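Zlatko Vukčević
Thread

The local authority's report on the Tudau nursery gate is out. A boy aged four left the site by the side gate during a morning session and was found on the pavement outside the bakery, 86 metres away. He was unhurt. I fit and inspect access control for a living, so this thread is mainly about the gate.

Most of the press coverage went to the member of staff who was on garden duty. The report gives her two paragraphs. It gives the lock nine pages. I would suggest reading those first.

The site has two ways out. The front door has a staffed lobby and a keypad. The side gate opens from the garden on to a service path shared with the flats next door. It is used for deliveries, bins and fire evacuation.

The side gate is held shut by a magnetic lock. Power on, it holds. Power off, it lets go. That is normal for a gate on an escape route and nobody should be alarmed by it. In a fire you want the gate to open with no key and no code.

The exit button is on the inside, under a hinged cover, mounted at adult height. The boy did not touch it. The report is clear on this and several papers got it wrong.

What happened was a short loss of supply to the lock. A contractor was working on the kitchen circuit and switched off a breaker. The lock's power supply was on the same breaker. The label in the board said "kitchen sockets" and nothing else.

There should have been a battery in the lock's supply unit. There was one. It was original to the installation and would no longer hold a charge. The service sheet has a box for battery condition and the box was ticked at the last two visits. No voltage was written down at either.

So the magnet let go. The gate has a spring closer, which pulled it to the post and kept it looking shut. From across the garden a closed gate and a locked gate look the same. A child leaning on it would find out the difference.

The breaker was off for 11 minutes. When power came back the magnet took hold again and the gate was secure, with the boy on the wrong side of it.

Now the alarm, which people keep asking me about. There was a door contact on the gate and a sounder in the office. The contact worked. The sounder was set to go off only if the gate stayed open for more than 60 seconds.

That delay is a common setting on delivery gates. It stops the sounder going off each time someone brings in a trolley. A four-year-old needs about 10 seconds to push a gate and walk through it, and the closer did the rest. The event is in the log as a normal opening.

I have seen the same setting at other nurseries. It is usually whatever the installer left. The person who chose it is rarely the person who has to rely on it.
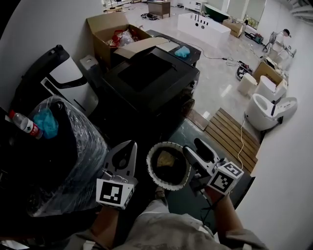 Page last changed: Wednesday, July 17, 2024

Continuing, as the first half got more replies than I expected.

Head counts. The nursery's policy was a count on going out, a count on coming in, and one at any change of staff. The going-out count was done and signed. The boy was missed at the coming-in count, which is what that count is for. The search started straight away and the call to the police was made promptly. The report has no criticism of either.

Preben Riis asked whether a tag system would have caught it. Possibly. Cutus sells one with a wristband and a reader at the gate. Readers need power, and I would want to know which breaker they were on before I gave an opinion on anything else.

The maintenance contract was with Ostrowski. The report says their engineer followed the sheet as issued. The sheet asks "battery OK? Y/N". It does not ask for a load test. I would change the sheet before I changed the engineer.

The report makes four recommendations on the hardware. Put the lock supply on its own labelled circuit. Replace the battery on a fixed date and write that date on the casing. Set the gate alarm to instant, with a staff fob to silence it for deliveries. Send a power-loss signal to the office.

I agree with all four. The last one is the cheapest. Most supply units already have a mains-fail output. At Tudau the terminals were there with no wire in them.

I would add a fifth. Fit a mechanical latch on the escape side that an adult can work with one hand and a small child cannot reach. It still has to satisfy the fire officer, so ask first. Do not put a bolt or padlock on it. Someone in the replies has already suggested a padlock. Please don't.

Ketill Þrastardóttir points out that the report never says who told the contractor he could isolate the circuit. Correct. Section 6 says permission was "given verbally on site" and leaves it there. I think that is the weakest part of the document.

Correction to my post on the alarm. I first wrote that the sounder was in the staff room. It is in the office. Thanks to Hjalti Þórarinsdóttir, who has the floor plan open.

For managers who want to check their own gate: ask your engineer to isolate the mains with someone standing at the gate, and time how long the magnet holds. Do it when there are no children on site. Write the figure down.

The Emomura site, same operator, has the same model of lock and is due for inspection in July. I will post the findings if they are published.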